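Sim-to-Real: Warum variiert man die Beleuchtung beim Training?
Forum Robotik, 4. März 2024

Sodbridge
Im Methodenteil zu Dovero steht, die Greifstrategie sei nur in der Simulation trainiert worden, mit 208 Lichtvarianten je Aufgabe. Reichen 13 nicht auch?

Zovent
Mehr Daten sind immer besser.

Amoah
Kommt auf die Schatten an. Bei 13 Varianten lernt das Netz die Schattenkante am Schubladenschrank als Objektgrenze mit – der rote Block daneben wird dann zu weit links gegriffen.
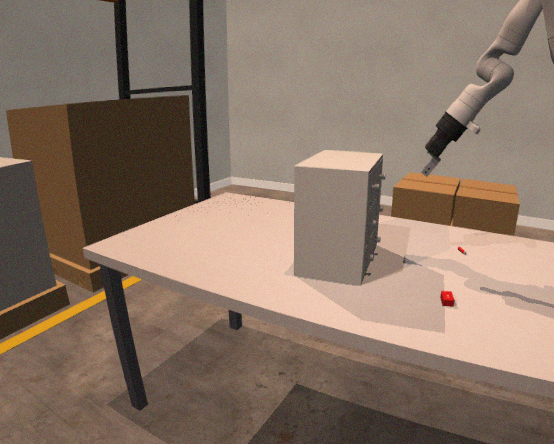
Mit 208 Varianten sank die Fehlgriffrate bei uns von 18 auf 5 Prozent, gemessen am realen Arm bei unverändertem Netz. Texturen haben wir getrennt variiert, der Effekt war kleiner. Den Startwert des Zufallsgenerators unbedingt mitprotokollieren.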